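In Praise of the Slightly Inconvenient Bathroom
By İlker Karabulut

I have been thinking about bathrooms a good deal more than a grown man probably should, and I would like to make a case for leaving them alone.

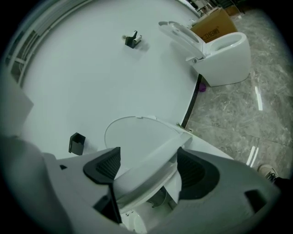
What we ask of a small room

My wife and I spent most of September looking at places to rent in Irkley, and after a while the apartments ran together in my head, all except the bathrooms. I could tell you which one had the window over the tub and which one had a light switch out in the hall (a gift to anyone with an older brother). The kitchens had all been redone by people with the same catalog. The bathrooms, bless them, still had some opinions.

I grew up in a house with one bathroom and 6 people, and I will admit the mornings were loud. My grandmother kept a chair outside the door, an old dining chair with a cushion tied to it, and whoever was next in line sat there and waited. I learned my times tables in that chair. I also learned more about my sisters than they ever meant to tell me, through a door that never did close all the way. When my parents finally put in a second bathroom, the chair went back to the table and I remember feeling that the house had gotten quieter in a way I didn't much like.

The trouble with plenty

The newer buildings over on the Florkeren side of town seem to have decided that everybody should have a bathroom of their own, and a large one. I understand the appeal! I have stood in a cold hallway in my socks like anybody else. But a bathroom takes its space from somewhere, and in most of the floor plans we were shown it came out of the room where people would have sat together. One two-bedroom place, at 800 square feet, had 2 full baths and a dining area that would hold a card table if you were friendly with your guests.

I said this to the agent, a patient young woman who had heard worse from me already, and she told me that buyers want it. Maybe they do. I suspect buyers also want what they've been shown, and if you show people three apartments in a row with a private bath for every sleeper, they start to feel deprived in a house that would have suited them fine.

A modest proposal for builders

So here is what I'd like. Give me one good bathroom with a door that shuts and a hook where a hand naturally goes looking for one. Put the paper where a person can reach it without a stretch. Then take the money and the floor you saved and build me a wider hallway, wide enough for a chair.

We took the old place on Yaman Street in the end, with one bathroom at the top of the stairs and a floor that slopes toward the tub. My daughter has complained about it every morning since we moved in, usually through the door, and usually to me. I've put a chair out there for her.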